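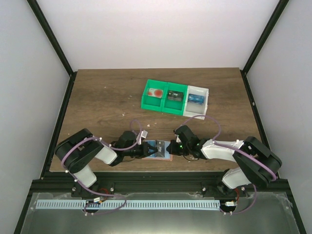

Unit 7: Can Machines Do the Chores Yet?
Handout for Introduction to Practical Robotics, Clitton evening program

Last unit we looked at arms bolted down in factories, doing one motion all shift long. Now we get to the fun part! Sorting, tidying, dealing out, putting away: the small handwork that fills a kitchen or a packing bench. The short answer to the title question is "some of them, slowly, if you set the table first." The long answer takes up the rest of this handout.

1. Why a card is hard

Take a thin card lying flat. You slide it to an edge, or catch it with a fingernail, and you've never once thought about it. A two-fingered gripper has no fingernail. If the fingers come in a hair too high they close on air, and if they come in too low they push into the table. A soft pad under the card can help a lot, because the fingertips can press down a little and get under the edge.

Cards in a stack are a different problem. Now the job is to take one and leave the rest, and two cards stuck together feel almost the same as one. Many cheap grippers have no sense of touch at all, so the camera has to do the work.

2. What two arms buy you

One arm can pick and place. Two arms can hold and turn, pass from side to side, or steady a bin while something goes into it. The price is that they share the same space. Planning for a pair means asking, at every moment, where the other elbow is. (Cables count too! Leave slack for the wrist, and clip the rest down.)

3. Sorting as a chore

Bins with open tops and different colors make life easier for the vision system. Sorting breaks down like this:

find the item
decide which group it belongs to
get hold of it
carry it over the bin wall
let go without knocking the stack

Students always expect step two to be the hard one. It's usually step three, and step five is sneaky.

4. Worked numbers

The Stiltia practice log has 2,618 tries at a single-card pick. Of these, 2,000 ended with the card in the right bin. That's a success rate of 76 percent, which I find thrilling for a small tabletop arm and which would get a person sent home from a packing line. Suppose a shift calls for 26 cards in a row with no misses. Work out the chance of that at 76 percent, then at 99.9 percent. Bring both answers to class.

5. For next time

Read the Neneck notes on grasp planning, skipping the part on suction. Then pick one chore you do at home and write down every contact your hands make, including the ones that fail. Folding a dish towel is a great choice. One page is plenty.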